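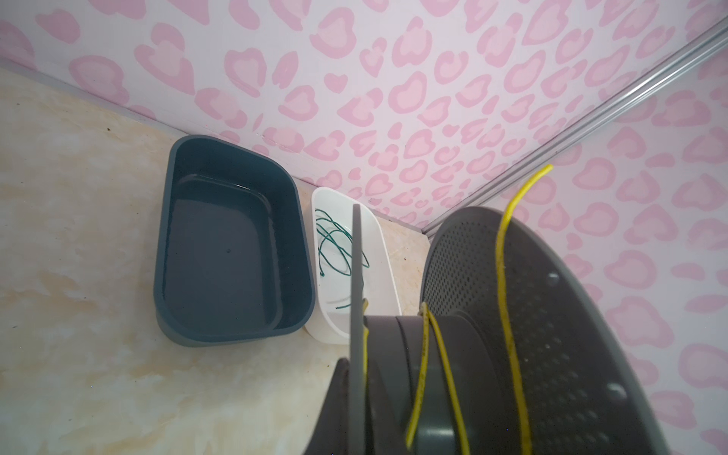
Home Docs Releases Issues Wiki

# soten-grasp

Grasp planning for thin, tangled things: wire, cord, string. Soten takes one wrist view, picks out strands that lift clear of the pile, and hands Plellik a ranked list of up to 40 grasps. We're really pleased with how quick it has become!

## Running it

Start Plellik first, then:

 soten plan --view wrist --max 40

Planning stops after 300 ms and returns whatever it has. Set `--fingers 2` if your config still has the old Bandthorpe default.

## What's new in August

- Container rims are masked before strand search (lovely fix, closes issue 49)
- Pale strands on white plastic still get missed. Test views very welcome!

Known to crash on Shevchuk logs with no depth channel.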